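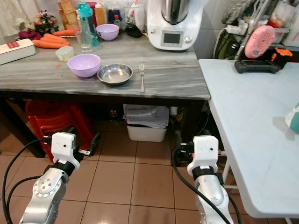 By a second-year student, Restaurant Management, Mellor College
Project report, handed in 2021-02-24

Cutting the lunch menu at Staltska

I picked Staltska for my project because I eat there way too often (the beet soup!) and because the owners said I could hang around on weekday afternoons and bug them with questions. It's a small family restaurant two blocks from campus, mostly dumplings, soups and stews, and the lunch menu had grown to 16 dishes. My question was pretty simple: could they sell a shorter lunch menu without making their regulars mad?

I should say I came in with an opinion. Our first-year class spends a lot of time on menu size, and I'd already decided that shorter is better. I tried to keep that out of the order slips I collected, but you'll probably notice it in my writing anyway.

What I did

The owners let me copy 200 lunch order slips, takeout and dine-in mixed together. I typed them all into Studus, the menu planning program we have in the computer lab. It sorts dishes by how often they sell and how much they make after ingredients. It's a little clunky – it kept logging me out and once lost an entire afternoon of cabbage rolls – but the tables it prints are easy to read.

Then I sat down with the cook and we went through the list dish by dish. That was my favorite part of the project by far. She knew which dishes were slow without looking at any of my tables, and she was right on nearly everything. The one that surprised us both was the mushroom stew, which sells fine but uses a dried mushroom that got expensive last year, so it hardly earns a thing.

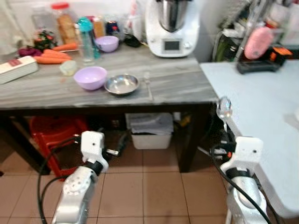
Did customers complain when dishes came off the menu?

A few regulars did, mostly over the potato pancakes, and the kitchen brought those back in the second week.

The test menu had nine dishes and ran for four weeks. We kept all the dumplings, dropped two of the stews, and turned three soups into one "soup of the day" line so the cook could still make what she felt like. I wrote the new descriptions myself. My first versions were way too long (I used the word "hearty" on almost every line) and the owners crossed most of it out, and I have to admit the menu looked better for it.

What changed in the kitchen

Prep got easier right away. The cook used to come in early to get two kinds of filling done before the first orders, and on the short menu she could make them the night before. Less food went in the trash too, mainly herbs and sour cream. I wish I had weighed the waste before we started so I'd have something to compare it to, but I only thought of that halfway through. My instructor warned us about exactly this in the planning session and I still missed it.

Sales are harder to talk about. Takeout went up a bit during the test, but the restaurant also signed up with Fellis, a local delivery service, in that same stretch, so I can't say which one did it. If I ran the project again I'd ask them to hold off on anything else new until I was done.

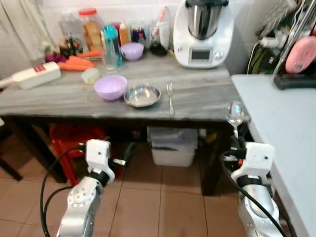
The dish we argued over most was the stuffed cabbage, because it comes in a thin tomato sauce and the owners wanted to serve it dine-in on flat plates like everything else. Sauce ran to the edge every time a server turned a corner. My vote was for a round stainless steel plate with a raised rim, the kind sitting next to the fork in the photo, and a spoon on the side for whatever's left at the end. The owners thought steel looked too much like a cafeteria. We ended up with shallow china bowls, and those work fine, though I still like my idea better.

What I'd tell the owners

Keep the short menu through the end of May, then look at the slips again. I'd raise the price of the mushroom stew or make it a weekend special, and I'd leave the potato pancakes exactly where they are. I'd also put the soup of the day on the board by the door, as people kept asking for it at the register and the line backed up.

The order tables from Studus are stapled to the back of this report, along with the old menu, the test menu and my crossed-out descriptions.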